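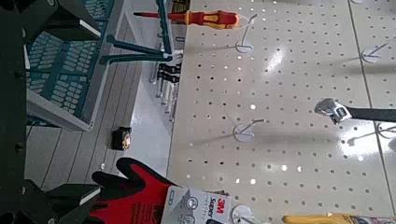 *Foto: Charito Galang / Prorninum*

Hallo zusammen, ich bin Genalyn und kümmere mich bei Prorninum um alles, was mit Geld, Lieferzeiten und Angeboten zu tun hat. Und genau dafür brauche ich Verstärkung! Wir wollen Robotern beibringen, im Laden mit Ware am Haken umzugehen, also Schraubendreher, Schraubenschlüssel, Handschuhe auf der Pappkarte, lauter Zeug, das baumelt und sich wegdreht. Charito Galang leitet die Technik und hat eine Wunschliste geschrieben, die länger ist als unser Budget. Da kommst du ins Spiel.

## Einkauf und Geräteplanung Robotik (m/w/d), 2 Stellen, Teilzeit möglich

Was auf dem Tisch liegt: Für die nächste Ausbaustufe habe ich 145 Positionen in der Tabelle, vom Greiferfinger bis zur Ersatzkamera. Bei 61 davon fehlt noch ein zweites Angebot (ja, ich weiß). Die Liste muss bis April stehen, weil wir dann mit unserem Partner Zanevico über die Finanzierung reden.

Was du bei uns machst:

- Angebote einholen, vergleichen und freundlich, aber hartnäckig nachhaken
- mit Charito klären, was wir kaufen, was wir mieten und was noch ein Jahr warten kann
- Verschleißteile planen: Fingerpads, Kabel, Kabelbinder, Akkus
- Testware nachbestellen, und zwar ordentlich sortiert nach Form, Gewicht und Aufhängung
- den Budgetplan pflegen, damit ich nachts besser schlafe
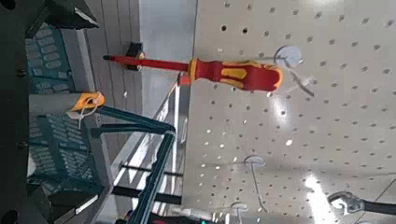
Beim letzten Punkt auf der Liste darfst du gern alles umwerfen, was ich gebaut habe. Meine Tabelle ist über drei Projekte gewachsen und hat Spalten, deren Sinn ich selbst nachschlagen muss. Wenn du lieber mit einem richtigen Bestellsystem arbeitest, dann such eins aus und rechne mir vor, was es kostet!

Mitbringen solltest du Erfahrung im technischen Einkauf, gern aus dem Maschinenbau oder aus dem Ladenbau. Programmieren musst du nicht können. Ein Datenblatt solltest du aber lesen können und dich trauen zu fragen, ob es die kleinere Traglast nicht auch tut. Deutsch brauchst du für die Lieferanten, Englisch für die Technikrunde.

Gearbeitet wird am Standort Zastcombe, zwei Tage die Woche gehen auch von zu Hause. Vollzeit sind bei uns 40 Stunden, Teilzeit besprechen wir so, wie es für dich passt. Ab und zu fällt ein Termin auf einen Samstag, den bekommst du als freien Tag zurück. Eine der beiden Stellen ist erst mal an das Projekt Tiongson gebunden und befristet, die andere ist unbefristet. Schreib bitte dazu, welche dich interessiert (beide geht natürlich auch).

Für die Bewerbung reichen mir ein Lebenslauf und ein paar Zeilen über eine Anschaffung, die du geplant hast und die teurer wurde als gedacht. Ein klassisches Anschreiben kannst du dir sparen. Schick alles als PDF über das Bewerbungsformular, Stichwort „Geräteplanung“. Ich lese die Sachen selbst und melde mich auf jeden Fall, auch bei einer Absage. Das erste Gespräch führst du mit mir per Video, beim zweiten kommst du vorbei und Charito zeigt dir die Technik.

Ich freu mich auf dich!

Genalyn Dimaculangan
Einkauf und Budget, Prorninum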